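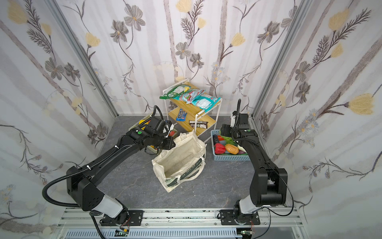
Issue 44

Shop-floor chores: progress report to Viklund

Prepared by Antonina Kobzar, with Killian Masson

Work this quarter stayed on the bagging task. Two arms share one rail and load a canvas tote from a shelf and two baskets. The question in the grant is whether a machine can do this at a shop counter without a person standing by. At present it cannot.

By the end of March we had logged 1484 attempts, of which 502 ended with every requested item in the bag and the bag upright. Hard toy vegetables give little trouble. Snack packets slide, and a soft bag rarely keeps the same shape from one placement to the next. 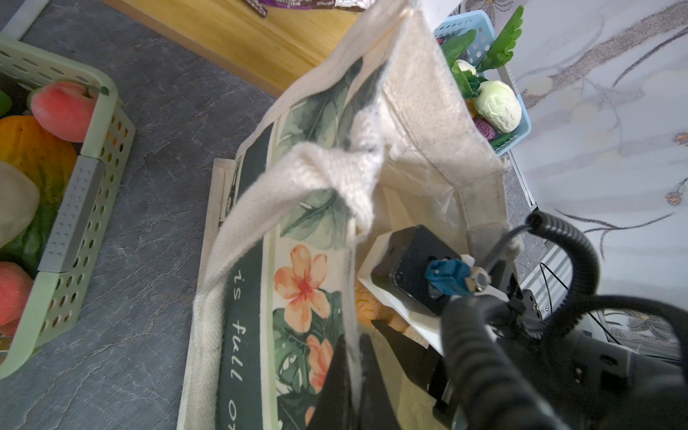 Fig. 2. Gripper inside the tote, with produce baskets behind and to the left.

Most failures fall after the grasp. The fingers release too high, or catch the rim on the way out and pull the bag over. Aoi Oshima has rewritten the exit path so that the wrist rises straight before it turns. The change went in on a Thursday and has not yet been scored over a full run.

Handles are the second problem.
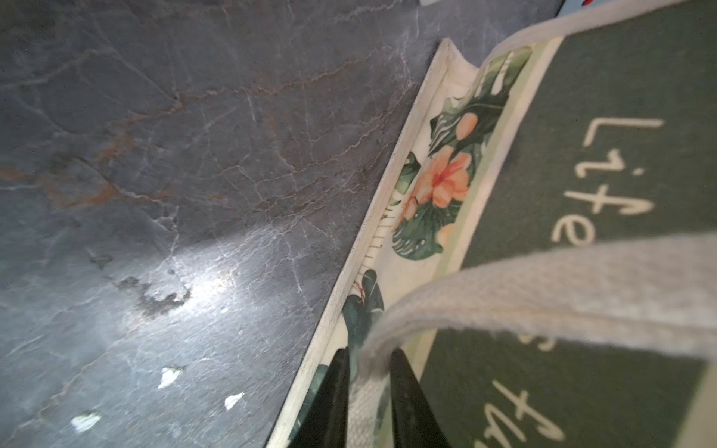

A strap lying across the fabric is hard to tell from a fold, and the planner supplied by Riltetero treats both as rim. Mio Kawaguchi is labelling strap positions by hand; 53 sequences are done. We expect to retrain next quarter.

Spending is within budget. We ask Viklund to approve moving the unspent travel money to replacement finger pads.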